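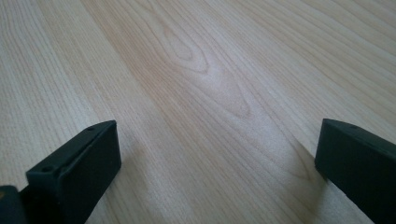

*Both fingers open over bare wood.*

I'd been trying to get an hour with the person who runs the handheld grippers at Ostamov since June, and when we finally sat down the first thing I got was a correction. I had called it "the accident."

"It was a pinch," she told me. "A bad pinch, and then a bunch of bad decisions, mostly mine. Call it an accident and people stop asking about the decisions."

So, okay, the pinch! She asked me to leave names out of this, hers included, and I'm fine with that. Ostamov is a small shop. They build grippers you carry around by hand, record a task with, and later hand over to a robot arm. The one in this story is a two-finger model they call the Cesus, and it has a motor that helps you squeeze. You pull the trigger a little, the fingers close a lot.

On the day it happened, one of the operators was wiping down a table between recordings, tool in one hand, cloth in the other. The fingers were wide open. He wasn't touching the trigger. They closed on the side of his thumb and stayed closed.

"He didn't yell or anything," she said. "He said 'uh, hey' in this very polite voice. I looked over and thought he was showing me something."

I asked how long he was stuck and she winced. It was 14 seconds, which they know from the log. There's a release button on the back of the handle, and he couldn't get to it, what with one hand holding the tool and the other one in it. She reached over and pulled the battery. That did nothing, and it's the part that still bugs her.

"The gearing holds. It's supposed to hold, so you don't drop your cup when the power goes. I knew that! I'd explained it to new people. And I stood there with the battery in my hand waiting for it to let go." She ended up plugging it back in and hitting the button. He had a bruise and a purple nail and was back the next morning.

I wanted to know what made it close in the first place, and here she got happier, the way engineers do. The trigger has a position sensor, and the cable from it runs through the handle past a bracket. The cable had rubbed through. When the bare wire touched the metal, the reading jumped to its maximum, and the controller took that as somebody squeezing as hard as they could.

"Which is a dumb way to wire it," she said. "A broken sensor should look like a broken sensor. Ours looked like a very strong guy."

They found it by doing something pretty boring. They set the fingers wide apart above a plain wooden tabletop, with nothing between them to grab, and recorded. No trigger, no task, just wiggling the cable and tilting the handle and waiting for a twitch.

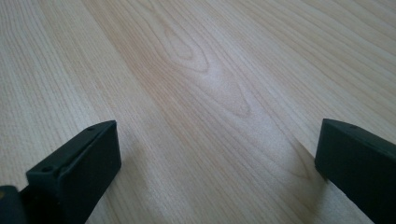 "You'd be amazed how long you can stare at wood grain," she said, laughing. She ran it 40 times before it moved by itself, and then it went on 3 runs in a row, always with the handle tipped back. Once they had that, she opened up the handle and saw the worn spot right away. It took her less time than finding the screwdriver.

What about the bad decisions, then? She'd brought those up herself, so I figured I could push. She was quiet for a bit.

"There were twitches before," she said. "Two people had mentioned it. Little ones, the fingers would jump and open again. I put it down to calibration and told them to rezero. I didn't write it down either, so when the second one came to me it felt like the first one."

The supplier of the handle, Carrasco, has since moved the bracket, and Ostamov put a sleeve on the cable in every unit they had on the shelf, 20 of them. The sensor now has a dead band at both ends - if the reading goes past where a finger could really pull it, the motor stops and a light blinks. There's a second release too, a lever down near the fingers that backs the gearing off with no power at all. You can work it with an elbow. She made me try, and I felt ridiculous, but yes, you can.

She's not done worrying. The Merkska, their bigger model, uses the same trigger and closes harder, and when we talked it was still locked in a cabinet waiting on its own lever. People keep asking her for it.

"I say no, and they go, but we'll be careful," she said. "He was being careful. He was wiping a table."

The operator still uses the Cesus most days. I asked if he'd changed anything about how he works, and she said he puts it down before he picks up the cloth now. So does she.

*Conversation written up 04/07/2022. Quotes trimmed a little for length.*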